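Home Ask Browse Topics Sign in

Magnesium for night leg cramps – how long before I give up on it?

Posted in October by Drahomíra Brabec

I've had calf cramps at night for most of this year. They come between 2 and 4 in the morning, usually the left leg, and they leave the muscle sore into the next day. A woman at my pool told me to take magnesium, so I bought the Lelik capsules (magnesium citrate) and have been taking one with dinner for 18 days. I can't say I've noticed a difference. I had four bad nights before I started and three since, but that could be luck.

I'm 61, I walk most days, no diabetes. I take a water pill for blood pressure. The label says two capsules a day and I only take one because two upset my stomach. Should I push up to the full dose, switch to a different form, or quit? I've seen glycinate and oxide at the store and the prices are all over the place.

3 answers

Stako

I'd give it 30 days and then stop if nothing has changed. That's what I did. Mine never got better on magnesium and I was out the cost of two bottles. The oxide kind is the cheap one and it ran right through me.

What did help a little was stretching before bed. I stand facing the wall with my hands flat on it, one leg back, heel down, and hold it, then switch legs. My husband thinks it's the heavier socks that did it. Could be.
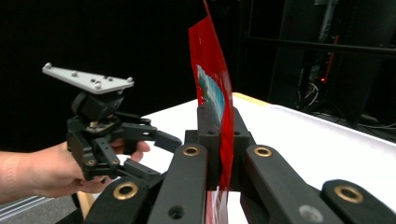
Also look at how your covers are tucked in. If the sheet is tight at the bottom of the bed it pushes your toes down all night, and that shortens the calf. I pulled mine loose at the foot end and left it that way.

Vlasta Golob

I worked as a pharmacy technician for 26 years, so take this as that and not as a doctor's advice.

The part of your post I would pay attention to is the water pill. Some of them make you lose potassium and magnesium in the urine, and some make you hold on to potassium. They aren't all the same. Call the pharmacy that fills it, give them the name and the dose, and tell them about the capsules too. Don't stop the pill on your own. Ask your doctor if your last blood work included potassium, magnesium and kidney function. Magnesium leaves the body through the kidneys, so a person with weak kidneys can build up too much.

On the capsules themselves: the studies on ordinary night cramps in older adults have been mostly disappointing. I wouldn't go up to two if one already bothers your stomach. Glycinate is often easier on the gut – but easier to take doesn't mean it will work on cramps.

If one calf is swollen, warm or red, or hurts when you aren't cramping, get it looked at the same day. You said it's usually the left, so I mention it.

Þórarinsdóttir

Pickle juice. A small glass when it starts. Works for me every time, tastes terrible. Watch the salt if you have blood pressure though.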